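Right, a few of you asked what I've been up to since March, so here's a thread on the grasping work. Get a tea, it runs on a bit.

Short version: we're trying to find out whether a robot arm gets better at picking things up on a messy table if you make it practise on a messy table. Sounds obvious! It isn't quite, and the numbers surprised me.

Most of the grasping data we had before came from tidy set-ups. One object, middle of the table, lots of space on every side. The arm got very good at that and then fell to bits the moment you put a mug next to the thing it wanted.

So Haris Omerović (who does most of the clever bits, follow his work if you can find it, he hates social media) suggested we stop clearing up. Every trial starts from whatever mess the last one left behind. We call the method Prunden, after a village he once got lost in.

The rules are simple. The arm gets told which object to go for. It has one go. If it knocks something else over on the way, that thing stays knocked over and becomes part of the next trial.

We only step in if an object leaves the table or ends up where the arm can't reach it. Otherwise hands off, which is harder than you'd think when you're a person who likes straightening cutlery.
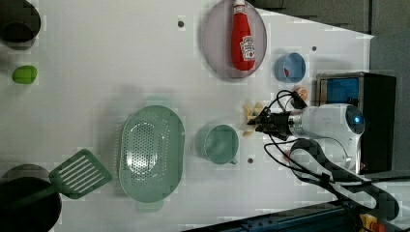

What we care about most is the angle the gripper comes in at. Our old policy, Kan, nearly always wanted to come straight down from above, and that's fine for a bowl but hopeless for awkward shapes with neighbours. The pale yellow star thing is a good test of this, as all those lobes mean two fingers can close on it in loads of different ways and plenty of them are rubbish. The ketchup bottle lying on its plate is a different sort of problem – long, on its side, and resting on something you're not supposed to drag along with it.

Numbers, then. We ran 400 trials with Kan and 400 with Prunden, same arm, same pool of objects. Kan got 20 per cent fewer clean grasps. "Clean" means it got the right object and didn't shift anything else by more than a finger's width.

I honestly thought we'd see a small bump and spend the summer arguing over whether it was real. I had the sad graph half drawn in my head.

Now the bit that's less fun. Prunden is slow to train. Because each trial depends on the last, you can get stuck in a rut where everything has been pushed to one side and the arm spends ages learning about one corner.

We found 4 of these ruts in the logs. The worst started at trial 451 of the training run and went on for most of an afternoon. I was in a meeting. Haris was at the dentist. The arm just kept going at the same heap, bless it.

The fix we've got now is a bit crude. If the objects bunch up past a certain point, the arm is told to pick one and put it somewhere emptier. So it makes its own mess, in a way, only a more useful one.

Someone from Rekden asked if we'd tried doing the whole thing in simulation. We have, using Pollurix, and it's good for warming the policy up. But the simulated cables are a joke and the real ones get everywhere, so we always finish on the real table.

Things I still don't know: whether it holds up with soft stuff (sponges, tea towels), whether a different gripper would wipe out the gap, and whether the side-on approaches come from the mess itself or just from seeing more failures. That last one is bugging me the most.

Next job is a run where Kan gets the same number of failures but on tidy tables, so we can pull those two apart. It's set up and ready to go once I've stopped fiddling with the lighting.

Write-up is in draft. Ask me things in the replies and I'll get to them after lunch, but if it's about the maths you'll have to wait until Haris is back at his desk.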